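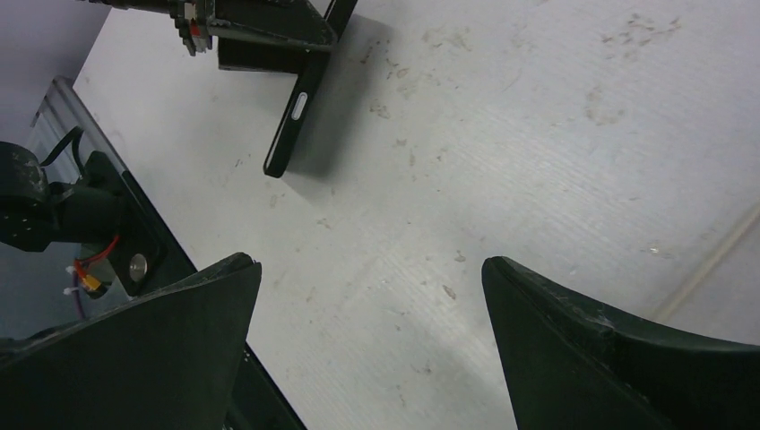

White table, general surface marks. Darker stains at upper right.

11 September 2019

Moisture content by oven drying, ash boards from Jercombe. Continued from previous page.

Object is to get a correction for the Haltska pin meter on ash. The meter has no ash setting. It has been used on the oak setting, and the last lot of boards moved after planing more than the readings would explain.

14 sections cut, one per board, full width, taken well in from the end to avoid the dry zone. Edges knocked clean with a block so no loose fibers come off between weighings. Numbered in pencil on the face. Ink was used last time and there was an argument over whether it added weight. It did not, but pencil settles it.

Pin readings taken before cutting, with the grain, at mid-width. Two depths on each board, shell and core. Core reads higher on every board except 6, where shell and core are the same. Board 6 was at the top of the stack under the vent, so it has probably had more air than the rest. Readings are in the left column of the sheet, oven values to go in the right.

Wet weights taken straight off the saw. Delay between cutting and weighing kept short, sections held in a closed bag while waiting. Section 9 was left out of the bag while the balance was being leveled. Marked on the sheet. Keep the value but do not use it in the fit unless it falls in line with the others.

Balance drifted during the first few sections. Cause was the air from the window. Window shut, balance re-zeroed, first sections weighed again. The second set of weights is the one to use. First set crossed out with a single line and left readable.

Oven: the Hegarty, set to 103 C. Display agrees with the set point, but the separate thermometer on the lower shelf reads low and the upper shelf is closer. All sections moved to the upper and middle shelves, standing on edge with space between. Nothing on the bottom shelf. If a bigger batch is ever run, it should be split over two runs. Door seal is hard along the hinge side and should be replaced before December, when the kiln samples start coming in.

Stopping rule: weigh, return to the oven, weigh again after 2 hours. Dry when the change between weighings is within the resolution of the balance. The thick sections will take longer than the thin ones, and it is tempting to pull the whole batch when the first few go steady. Do not.

Weigh hot sections promptly or cool them in the desiccator. Gel in the desiccator was spent and has been regenerated. A dry section left in open air picks up weight while you watch the display, and the error goes straight into the denominator.

Calculation, for whoever fills in the sheet: wet weight minus dry weight, divided by dry weight, times 100. Dry weight on the bottom. The older pages of this book have a run where wet weight was used on the bottom, and every value on those pages is low. They have been flagged in the margin and should not be copied forward.

Conditioning test: offcuts from the same boards are in the humidity box over the salt solution, aiming for 80 percent RH. Hygrometer in the box was still climbing when last read. Undissolved salt is present at the bottom of the tray, so the solution is saturated and the box only needs time. Fan on low. Offcuts have sealed ends, so they will be slow. No weights on these until the hygrometer holds steady overnight.

Housekeeping: table surfaces to be wiped down before the dry sections come out. Dust picked up on an end grain face is hard to see and will show on the balance. Tongs are in the drawer under the balance. Lint-free cloth is nearly used up, more to be ordered.

Open points
- Meter temperature correction not applied yet. Boards were at shop temperature, so it should be small, but apply it for consistency.
- One board has a streak of darker heartwood through the section. Check whether its pin reading sits off the line.
- Pins are slightly bent on one side. Replace before the next set and repeat a few boards to see if it matters.
- Ask Jercombe whether this lot was kiln dried or air dried. Delivery note does not say.

First return weighing still to be entered. Sheet is clipped inside the back cover.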